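Edlow Library Extends Household Goods Exchange Through the Fall

August 2023

The Edlow Public Library will continue its household goods exchange through the end of November, following a summer in which 400 residents registered to take part. The extension was approved at the library board's regular meeting and takes effect immediately. Registration remains free and is open to anyone who lives, works or attends school in Edlow or in the neighboring township of Pearce.

The exchange opened in the lower level of the Rellanow Street branch in the spring. Residents may bring in clean, working household items they no longer need and may take home items left by others. Kitchenware, picture frames, board games, small lamps and craft supplies have been the most frequently exchanged goods. Large furniture, mattresses, car seats and anything containing fuel or paint cannot be accepted.

"The response has been steady from the first month, and it has come from every part of town," said Hatsue Yoshida, director of the library. "Families setting up a first apartment have made good use of it, and so have older residents who are moving to smaller homes."

Under the extended schedule, the exchange will be open on Tuesday and Thursday afternoons and on Saturday mornings. Drop-offs are limited to 2 boxes per household per visit. Staff will continue to check electrical items before they are placed on the shelves, and items that do not pass will be returned to the donor or sent to the county recycling center.

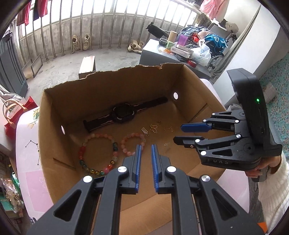
An open cardboard box. 

The board also approved the purchase of 28 additional shelving units, to be installed along the north wall of the lower level before the start of the school year. The shelves will be paid for from the library's existing equipment budget – no new funds have been requested from the town. The branch will remain open during installation, although the exchange itself will close for one Saturday. Notice of that date will be posted at the front desk and on the library's website.

Stanisława Kaczmarczyk, who manages the Rellanow Street branch, told the board that storage had been the main difficulty over the summer. Donations of glassware and books exceeded the available space in July, and staff turned away several deliveries. Books should now be taken to the main building, where they will be sorted for the annual sale.

Board member Henryk Grabowska asked whether the exchange could be offered at a second location. Ms. Yoshida replied that the Pearce reading room had been considered but that it lacks an elevator. The matter will be taken up again when the board reviews the program in December.

A separate collection of winter coats and blankets will begin in October. The library hopes to supply 50 complete sets of bedding to the Flutia Family Center, which provides short-term housing for parents with young children. Coats should be washed before they are donated, and zippers and buttons should be in working order.

Residents who wish to register for the exchange may do so at either library building during regular hours. Proof of address is required. Questions about accepted items may be directed to Jadwiga Michalski in the community programs office.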